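Student Projects > Home & Daily Life > Laundry
15th May
Shares 12 | Comments 3

Folding on the Bed: My Project Report for the Buvetik Home Skills Module

So my topic was where people should fold their laundry, which sounds tiny until you have to write a whole report on it. At Grostanwood (my dorm) the folding table downstairs is always covered in somebody's towels, and I wanted to know if a plain old bed does the job just as well. I folded 526 pieces of clothing between December and now, mostly shirts, and wrote down how each batch went in a notebook that I then got detergent on. Sorry, page 4.

The first thing I learned is that the starting pile matters way more than the folding. If a shirt gets dropped in a heap, you spend most of your time hunting for the shoulders! My rule now is to put down one thing at a time, bunched up or whatever, and leave the rest of the bed clear so there's room to pull it open.
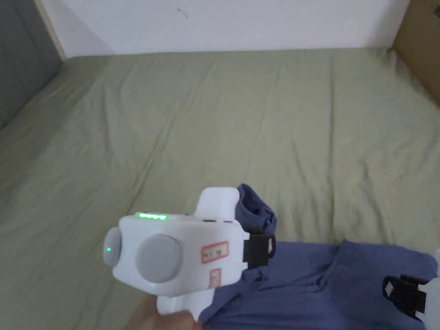
Đinh thought I was making life hard for myself and wrote on my draft that a bed is too soft to fold on, that the creases never come out sharp, and that a cheap board under the shirt would fix it. Fair point, so I borrowed a board and did 12 shirts on it. The edges did look crisper. But the board slid around every time I smoothed a sleeve, and I kept having to stop and push it back, so I went back to the sheet by shirt number nine or so in the second batch.

What helped more was the sheet itself. With a fitted one pulled snug, you can drag your palm across the cloth and the bedding mostly stays put. I also like a sheet in a color that isn't close to the clothes. Dark blue on sage green is easy on the eyes, and you can tell right away where the hem ends.

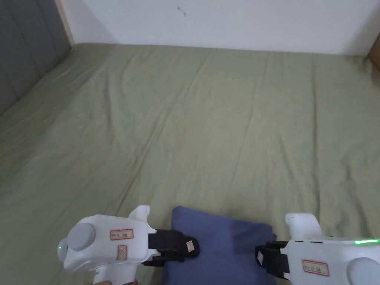 The fold I settled on is sides in, then bottom up, then one more time if it's going in a drawer. I tried the fancy version from the Brondent handout and it came out lumpy for me, 3 tries in a row. Next time I'd test pants and maybe pillowcases, plus get a notebook that closes.

Tags: laundry, folding, bedroom, student reports

Related projects
Sorting Socks Without Losing Your Mind
Does Drawer Size Change How You Fold?
One Month of Making the Bed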